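Touching up a scuffed metal bin (the quick way)

Posted Tuesday, May 17, 2022 by Yara Sabbagh
Filed under: Workshop, Storage

Quick one, got a delivery at two. Three people have asked how I do the old grey bins so I'm writing it down once and linking to it forever.

This is for parts bins. Big open-topped ones, angled sides, paint coming off inside. Not food bins, not anything that lives outdoors. For outdoors see the Lanirow trough post.

What you need

Old blanket or a bit of carpet for underneath
Stiff brush, dustpan
Washing up liquid, warm water, two cloths
100 grit paper, plus something finer if you have it
Masking tape
Metal primer, small tin
White enamel. I use Saliba satin, any decent one will do
A 2 inch brush you don't love
Gloves, dust mask, open window

If the old paint might be really old, stop and get a lead test kit first. Don't sand it dry and hope.

1. Empty it

Everything out. Sort as you go, it's the only time you'll bother. Long bits in one box, round bits in another, anything you can't name in a jam jar. Give the jar a month then bin it.

2. Brush and wash

Brush the corners first, then the floor. The grit goes in the corners and stays there. Then warm soapy water, rinse, dry with the second cloth. Leave it overnight if you can. I never can, so it goes by the heater for a couple of hours.

3. Sand

You're not going back to bare metal. Just knock the loose edges down till a fingernail doesn't catch on them. Where white paint has worn off in a ragged line, feather it, long strokes along the panel and not across. Rust specks get a bit of extra attention. Wipe down after, every bit of dust.

Small scuffs on the plain grey walls, leave them. They'll be back by October anyway.

4. Tape

Run the tape along the fold where the sloping panel meets the floor. Press it down hard with a spoon. Cheap tape bleeds, ask me how I know.

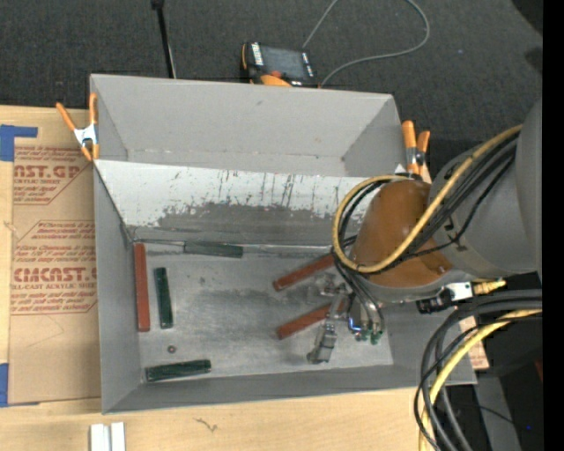
Floor doesn't get painted, by the way. People always want to paint the floor. Anything heavy you drop in will chip it within a week and then you've got white flakes in with your parts. Leave it grey and scuffed.

5. Prime

One thin coat on the bare patches only, overlapping the old white by a finger's width. Follow the tin for drying time, they're all differnt.

6. Paint

Two thin coats, not one thick one. Top to bottom. Tip the bin so the slope is as near flat as you can get it, otherwise it runs and you'll be sanding again. Tape off while the second coat is still a little tacky, pull it back on itself slowly.

7. Wait

The annoying part. Dry to touch isn't hard. Mine gets almost 17 days before metal goes back in. If you really can't wait, line the slope with card for the first week and swap it when it gets tatty.

Putting things back

Longest bars first, flat on the floor, little stuff in tubs. Don't lean bars on the slope, thats what scratches it. Lower them in, no chucking.

Comments are open. Questions about the Kovow racking go on the other page please.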